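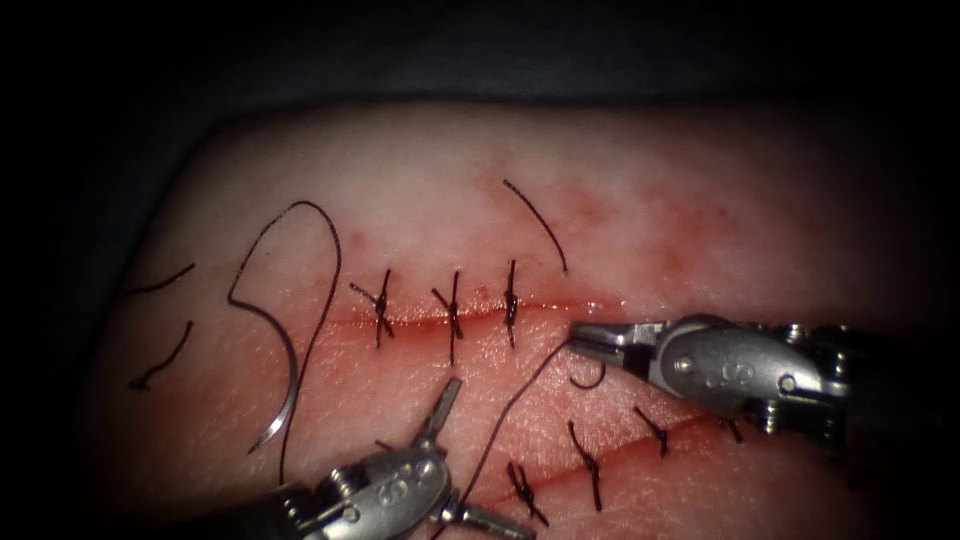
*Fig. 1. Upper incision part closed, three interrupted sutures in place; lower incision with four.*

## Interrupted closure on the practice pad

An interrupted suture is a separate stitch, tied and trimmed before the next is placed. If one knot fails, its neighbours still hold. The cost is time and thread.

Terms used in this unit:

- **Bite**: distance from needle entry to wound edge. Equal on both sides.
- **Pitch**: distance between neighbouring stitches.
- **Tail**: thread left beyond the knot after trimming.

Enter at right angles to the surface and follow the curve of the needle. Tighten until the edges meet, then stop. Blanched or puckered edges mean too much tension.

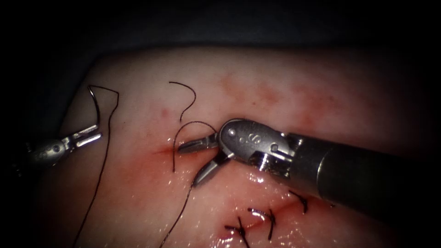
Hwa-young Yook | Wirercombe Skills Unit | Handout 17, rev. 12/24/23

Before each bite, check the line of the cut on both sides of the instrument. Open jaws held close to the surface hide part of the wound, and pitch tends to drift there. Keep cut thread away from the wound line.
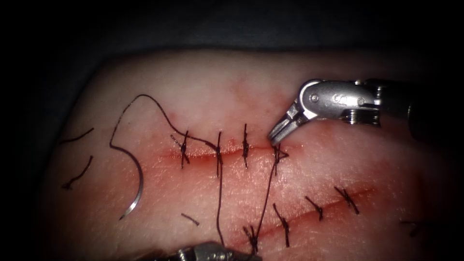

## Assessment

Close one incision in 30 minutes. Marks are out of 100: pitch and bite 40, knots 40, tails 20. Uneven tails lose marks even where the knot is sound. Write your bench number on the Sosteck sheet and hand it in with the pad.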